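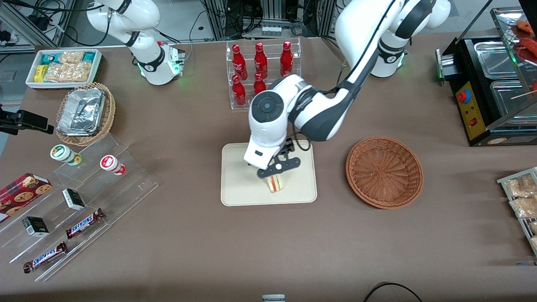
Winden are through to the regional cup final after a 3–2 win over Kornis that needed extra time and a goal in the last minute of it. The tie looked finished at half-time, when Kornis led by two and had hit the post as well.

The first goal was a poor one to give away. A long throw from the left was missed by two defenders, and Escobar, who had started wide and drifted inside without anyone going with him, turned the ball in from close range. The second came from a free kick that took a touch off the wall and left the goalkeeper going the wrong way. Winden had barely had a shot at that point. Their passing through midfield was slow, and Kornis were happy to sit in and wait for mistakes.

Manager Dougal Menzies made two changes at the break. He took off a center back, went to a back three and pushed Burik up alongside the striker. It was a risk against a side that breaks as quickly as Kornis do, and twice early in the second half it nearly cost them. Escobar ran clear on both occasions. He shot wide the first time and was pushed out toward the corner flag the second.

After that the match changed. Winden started winning the ball higher up the field, and the crowd of 809, the best of the season at the ground, got louder with every corner. Burik had a header cleared off the line. Then, with 20 minutes left, he met a low cross at the near post and pulled one back.

The equalizer came in the 82nd minute and was the best move of the match. It started with a goal kick played short, went through four or five players down the right and ended with a cutback to the edge of the area. The shot from the substitute was hit early and low, and the keeper did not move.

Kornis had the better of the first period of extra time. They had more fresh legs on the bench and used them, and Winden's back three was stretched every time the ball went wide. Menzies dropped a midfielder in to make it four again, which calmed things down but left Burik on his own for long spells. By the second period several players had cramp. Penalties seemed certain, and both benches had started talking about takers.

The winner came from a corner that should probably have been a goal kick. Kornis complained at length, and from the stand it was hard to tell whose foot the ball came off. The delivery was cleared as far as the penalty spot, the first shot was blocked, and Burik put the rebound in off the underside of the bar. There was time for the restart and one long ball into the area, which was caught.

"We were second best for the whole first half and I told them so," Menzies said afterward. "I didn't shout. I just said we had played 45 minutes and given them nothing to worry about. The change of shape helped, but mostly we ran harder and passed it quicker."

He was less pleased with the bookings. Winden picked up four yellow cards, two of them for dissent, and one midfielder will now miss the next league match. Menzies said the dissent cards would be dealt with at training and that he did not want to say more about it in public.

Kornis can feel they had enough chances to settle it. Escobar was the best player on the field for an hour – quick, direct and hard to knock off the ball – and he was still chasing back in the last minutes when others had stopped. Their manager shook hands with everyone and left without speaking to the press. They remain third in the league and still have promotion to play for, with a game in hand on the teams above them.

For Winden, this is a first final since the club moved to its present ground. The match will be played at a neutral venue in May, with the kickoff expected to be in the evening. The opponents are not known yet, as the other semifinal was called off with the field under water and has still to be rearranged.

Season ticket holders will have first call on seats, and the club office will publish the details once the venue has confirmed its allocation. Please do not phone about tickets before then. Supporters who want a place on the coach can leave their names at the office now – there is no charge until seats are confirmed.

The under-18s also won, 1–0 away, with a penalty in the first half. They play again next week at the training ground, kickoff 11 a.m., free entry.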